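24 May 2018
by Aqeel Khattak

So I've been packing my lunch all month, and I have opinions now! It started when I added up what I'd spent at the deli near Flestska (188 dollars, mostly on wraps).
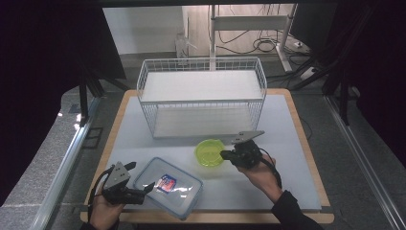
White wire basket, green bowl, clear container.

My rule is cook once, eat till Thursday's mood runs out. Rice, beans, whatever roasted thing.
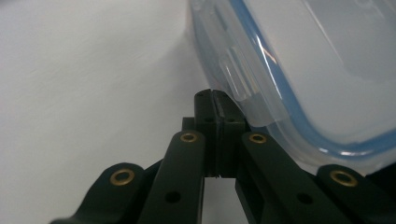
Dressing goes in at noon, never before. I ruined a good slaw learning that one.
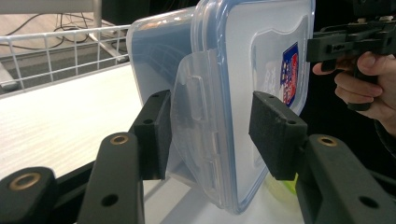
Clear box, blue seal.

Soup is still my weak spot (the office microwave hates me), so I stick with cold noodles 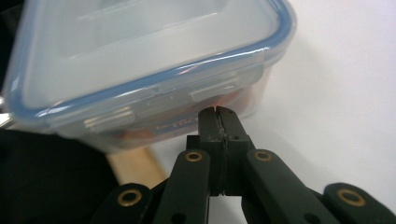 and a boiled egg or two. Next up, my aunt's lentils.

Filed under: Food, Cheap Stuff
© Aqeel Khattak | Back to top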